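Zukivell Teaching Arm

The Zukivell is the arm we hand to people who have never programmed anything. You take hold of the small leader arm, you do the job, and the follower arm across the bench does it with you. Do it a few more times and you have something to train on!

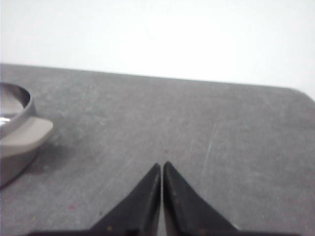
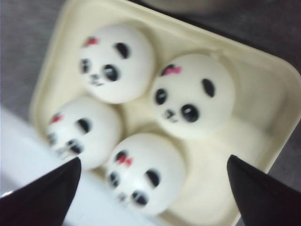
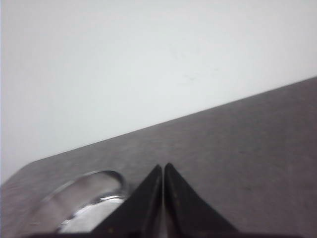
The wrist view, two black fingers and a gray table.

Dawber Teaching Lab, Bromasby: Equipment

What you get on the bench is a leader, a follower, a wrist camera and a foot pedal that starts and stops a recording. Chelsea Ellwood set up the current station in December and moved the pedal to the left side, so if you learned on the old one, look down before you stomp.

There are two ways to teach. In hand guiding, you press the collar button, the joints go slack and you walk the follower through the task yourself. It's lovely for slow jobs and for feeling where the arm runs out of reach. In remote mode you sit at the leader and work from the screen, and this is the one most of us end up preferring (your hands stay out of the camera's way, and the recordings come out much cleaner). Give yourself a morning to get used to judging depth from the wrist view. Everybody closes the fingers too early at first.

The fingers are long wedges that come to a point, and we're big fans of them. They get into narrow gaps where a flat pad would bump its neighbors. The panda buns in their cream tray are a great thing to practice on for exactly that reason: they sit close together, they're round on top, and you have to decide where the tips go down before you commit. Clear glass is harder. Come in slowly and watch the bright line of the rim, then close gently.

A few numbers people ask for. A charged pedal lasts roughly 13 hours. The station stores up to 297 recordings before it asks you to copy them off, and please do copy them off. We suggest no more than 4 tasks in one session, with a break in the middle, because tired hands make wobbly demonstrations and the arm will learn the wobble too.

Playback is the fun part. Pick a recording, clear your hands from the bench, and the follower repeats your motion at half speed. Ravindran Rodrigues added a button that lets you trim the dithering off the front of a recording, and it saves so much time. Keep your bad takes in a separate folder, though, as Sheila Gosling uses them for comparison.

First-time users need the short introduction with Roland Pearce, then you can book the station by the half day. Spare fingertips are in the drawer under the leader arm. If you take the last pair, leave a note on the station so more can be ordered.

Related equipment
Zarkano leader glove
Foot pedal, spare
Wedge fingertips, pair
Wrist camera mount
Hand guiding collar
Bench clamp set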